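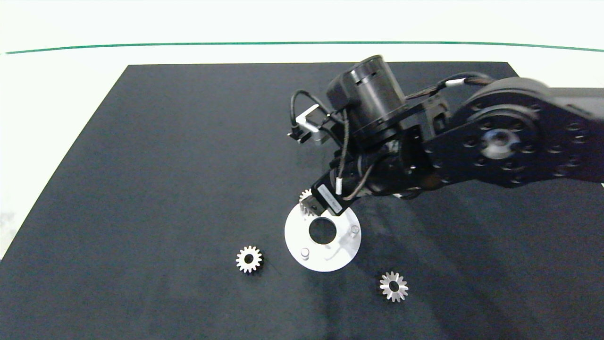

A dark gray mat on a white tabletop, with a black robotic arm reaching over it.

Zultura is coming back into print!
March 2020

Okay, I've been sitting on this one for a few days because I wanted to be sure before I got everybody worked up, but the email came through last night and I'm allowed to share it. Zultura, the little two-player card game that half of you have been asking me to track down, is getting a second printing. Barasa is doing it again, same as the first time, and they've confirmed a run of 1,000 copies.

If you missed it the first time around (and most people did, it sold out before I'd even finished writing my review), Zultura is a trading game where you each run a caravan and try to get your spices across the same desert without getting stuck behind the other person. You get a hand of cards, a handful of wooden camels, and one road. It plays in 30 minutes once you know it. My first game took twice that, mostly because I kept stopping to read the jokes on the cards.

The designer is Atieno Waweru, who made the first version on index cards for her sister, and she's been really generous about answering my many, many questions. I asked her what's changed, and she wrote back that the rules are the same except for the thing with the wells. If you've played it, you know the thing with the wells. If you own two of them you can pretty much park yourself and let the other person go thirsty, and my husband has done this to me so often that I wrote a house rule to stop him. In the new printing a well dries up after it's been used three times. "I got tired of people emailing me about their marriages," she said. Fair enough!
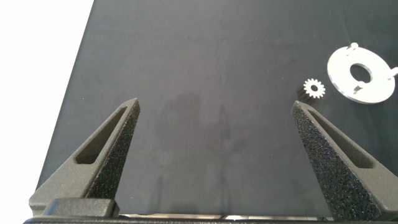 The other change is the box. The old one was a long skinny thing that didn't fit on any shelf I own, and the lid on mine split at the corners the first month. The new one is close to the size of a paperback, and the cards go in flat, side by side, with a slot for the camels. I haven't held one yet, so I can't tell you how sturdy it is. Atieno says the cardboard is thicker and I'll take her word for it until mine shows up.

Price is $14, which is the same as before. I was honestly bracing for it to go up. Shipping is extra if you order direct from Barasa, but if you're anywhere near Flindau you can skip that and have them hold one for you at Brarel, the game store on the corner by the old post office. They've already started a list behind the counter. I'm on it. I may be on it more than once, but my niece has a birthday coming and she loves anything with camels.

Now for people who already have the first printing — you don't need to buy it again unless you want the new box. The new rule for the wells is going up on Barasa's page as a single sheet you can print at home, and you can use any old coins or buttons to keep track of how much water is left. I tried it last night with dried beans and it works just fine. The game feels a lot tighter at the end, when you're both staring at the last good well and neither of you wants to be the one who drains it. I lost anyway, but I lost in a much more interesting way.
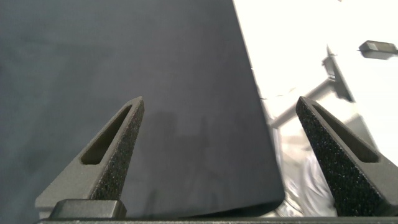
I also asked about the expansion, because I know someone is going to write in if I don't. There is one, sort of. Atieno has a small deck of weather cards she's been testing, with sandstorms and a night wind that lets you move two camels at once, and she says it's fun but it makes the game too long. She wants to cut it down before she shows it to anyone at Barasa. No date on that, so please don't go asking the folks at Brarel, they don't know either.

Orders through Barasa open at the end of the month, and copies should ship once the printer is done with them. I'll post again when I hear they're on the way. And if you'd like to borrow my old copy in the meantime, leave me a note in the comments. It's missing one camel, the tan one, so we've been using a wine cork.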